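Chapter 11
The Board That Will Not Come Clean

Surfaces, stains and the everyday science of wiping

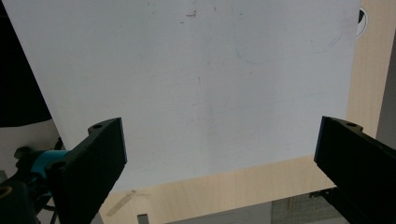 Before You Begin

Sooner or later every white board looks like this one. There is a little brownish smudge near the top, a faint reddish line in the middle, and over on the right the pale loops of pen that somebody once wrote and somebody, presumably, once tried to wipe away. You have probably sat in front of a board like it for years, in classrooms and kitchens and the back rooms of shops, and never given it a second thought. I hope that by the end of this chapter you will give it quite a few!

When I was first learning to look after rooms for a living, I worked under a woman named Jolán Barta, who ran the supply room at the Ekgate training school and had very firm ideas about cloths. She kept 40 of them folded on one shelf, and she could tell from the doorway if you had taken one from the wrong pile. One November morning she handed me a board covered in old marks and told me to write down everything I saw on it before I was allowed to touch it. I thought this was a terrible waste of time (I was nineteen, and most things were). My list had two words on it: "dirty" and "pen." She sent me back to the table, and I stayed there until lunch.

What she wanted, and what this chapter will ask of you, was a way of sorting marks. A smudge is something sitting on top of the surface. A stain has gone into it. A scuff may be a bit of rubber or paint left behind by another object, or it may be damage to the surface itself, and then no amount of cleaner will lift it. A ghost – the trade word for writing that lingers after erasing – is a thin leftover film of ink, and it often looks worse from one side of the room than from the other. Two marks can look very much alike and need quite different treatment, so we will be slow and careful about naming them, and we will put off the spray bottles until Section 11.3.

Light matters more than beginners expect. A matte surface scatters light in every direction, and a board is seldom lit evenly from edge to edge, so a faint gray scuff may be plain in one spot and almost lost in another. Tilt the board if it is small enough to pick up. If it is fixed to the wall, you will have to do the moving yourself, and you may feel a bit silly walking back and forth in front of it with your head on one side. Everybody does at first.

What This Chapter Covers

11.1 Looking before wiping: smudges, stains, scuffs and ghosts
11.2 What pen ink is made of, and how it holds on
11.3 Choosing a cloth and a cleaner
11.4 Marks that stay, and when to leave them alone

Words to Know

residue, solvent, film, abrasive, matte, ghosting

Warm-Up Activity

Find a white board, a cupboard door, or any other pale, smooth surface at home or at school. Spend five minutes with it and write down each mark you find, where it is, its color, and which of the four kinds you believe it to be. Please do not clean anything yet. Keep your list somewhere safe – you will need it again on page 72, where Carola Kasten shares the chart she uses with her own students, and you may want to change a few of your answers.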